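Alter Dell-Tower: Platte tauschen, Kabel neu verlegen?

Bramov84
Moin zusammen, ich hab den Büro-Dell von meinem Onkel geerbt und will die alte Platte rauswerfen (SSD liegt schon hier, yay!). Sie sitzt in so einem blauen Plastikrahmen mit zwei Laschen oben. Muss ich da schrauben oder nur drücken? 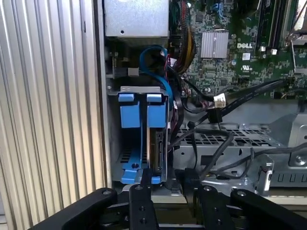
Und dann der Kabelsalat vom Netzteil, die gelben und orangen Adern hängen einfach so rum. Würdet ihr die zusammenbinden?

havitz_k
Bei meinem musste ich beide Laschen zusammendrücken und nach oben ziehen. Klemmt gern mal, nicht reißen! Vorher SATA und Strom ab.

Nukley
Kabelbinder würde ich lassen, beim nächsten Umbau fluchst du nur. Der Kiste ist das egal.

havitz_k
Seh ich anders. Bei mir hing ein Kabel im Lüfter, klang wie ein Rasenmäher. 3 Klettbänder und gut ist.

Nukley
Ok, Klett lass ich gelten :)

Bramov84
Danke euch! Dann bestell ich Klettband und mach mich Freitag dran. Passt die SSD in den Rahmen oder brauch ich einen Adapter?

havitz_k
Adapter von 2,5 auf 3,5 Zoll, kostet fast nix.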